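The Hindgate Number

The paper claimed a machine could learn to pick from a bin by being wrong 18 times. Miłosz Czarnecka read that sentence on the train to Hindgate and read it again on the platform, and by the time he had signed the visitor sheet he had decided not to believe it.

He had been sent to disbelieve things. Flolbridge paid him for it. They were thinking of putting money into the lab, and before they did they wanted a man with a bad temper to sit in a chair for a few days and watch.

"Eighteen failures," said Oda, who ran the trials and had written most of the paper. "Then it stops needing them. We call it the Grekarby method."

"Why Grekarby?"

"It's where I was when I thought of it."

He wrote that down, and under it he wrote: who picks the failures?

The idea was simple enough to explain over bad coffee. Most groups fed their arm good grasps by the thousand. Oda threw the good ones out. She kept the misses, sorted them by how they had missed, and trained on a small handful. The arm learned the shape of its own mistakes and stayed away from them. In 534 trials, the paper said, it had gone wrong 12 times.

"And how many trials did you run before the 534?" Miłosz asked.

"Those were setup."

"How many?"

She looked at the coffee. "I'd have to check."

He had heard this before, in other buildings. There was always a stretch of days that didn't count, when the lights were being fixed or the code was being cleaned up, and the bad runs seemed to like that stretch. He didn't think people lied about it. They got tired, and they wanted to go home with something.

So he asked for the logs, all of them, and she gave him a desk by the radiator and a password that worked on the second try. He read until his eyes hurt. The setup runs were there. They were worse than the 534, though less bad than he had hoped. The thing he kept going back to was the list of 18. Someone had picked those misses by hand, out of a big pile, and the notes beside them said things like "nice clear one" and "good slip." A person with years of practice had sat there and chosen the lesson. Then the paper said the machine had learned it.

"You're the method," he told her that evening.

"I'm what?"

"Take you out and pick 18 at random. See what's left."

She didn't argue, which annoyed him. She went to the keyboard, drew a random set, and started the training. It ran all night. In the morning they stood side by side with their coats still on and watched the arm go to work.

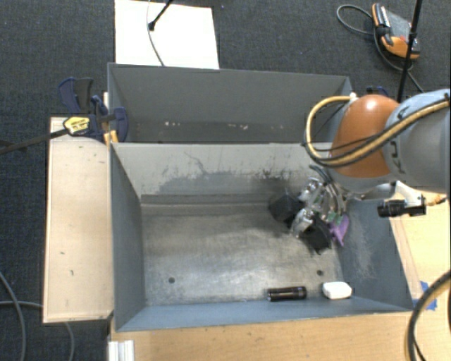

Well, my sister is a nurse, said Oda, and she learned from a woman who picked out which patients she should see first. Did she not learn it, then? Is that your view?

"My view is that the paper should say there was a woman," said Miłosz.

The arm came up and went down again. He made a mark in his notebook. She made one in hers, and he leaned over to see whether they matched.

"You're going to write that it doesn't work," she said.

"I'm going to write that I don't know what it is. They hate that more."

By noon they had 2 marks they couldn't agree on, and he asked her to play back the first one.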